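# Teaching the arm by hand: table gallery

These are notes and pictures from the Leron table, where we record tasks by moving the arm ourselves, either with a hand on the wrist or from the remote station in the next room. The station runs on Ciltero, and every recording is saved under the name of the person who drove it.

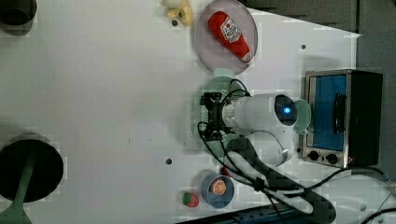 Apolline Gilbert wrote back after going through the January recordings that her remote runs came out slower than her hand-guided ones but were easier to learn from. When she pushes the wrist herself, she said, she looks at the table and corrects without thinking. At the station she only has what the cameras give her, and so the recording holds nothing the arm couldn't have known. She would like the hand-guided runs kept for the first day of a new task and dropped after that.

**The kitchen table, from above.** Plush food, plates, a blue bowl and a small toaster oven. The ketchup bottle lies across the pinkish plate, and the gripper is over the pale green one.

**Task list.** We have five tasks on this table at the moment:

- banana to plate
- orange slice out of the bowl
- strawberry into the bowl
- ketchup bottle from one plate to the other
- oven door open and shut

The oven door is the newest and has the fewest good runs. Pulling a handle through an arc is awkward from the station – the operator tends to pull straight back and the arm stops on its force limit. Guiding by hand is much easier there.

**Recordings so far.** 176 kept, across all tasks. Almost half are the banana, which everyone learns on. We throw out any run where the operator stopped for longer than 5 seconds, since the arm learns the pause along with the rest.

**Soft objects.** The plush food gives when the fingers close, so a poor grip often still holds. That is fine for teaching the path. It does not teach how hard to squeeze, and we do that work at Dradby with a different set.

**Start positions.** Move the objects between runs. A short slide is enough, or a turn. In the first batch the bowl never moved, and the arm would go to the old spot whether the bowl was there or not. That batch has been taken out.

**Two operators.** Each task gets runs from at least 2 people. Left alone, one person always comes in from the same side.

**Next.** Ehlers is sending a lighter hand controller, and we will redo the oven door with it before adding anything new. If you have a slot at the station, please check the wrist zero first and write the task name in the log before you start recording.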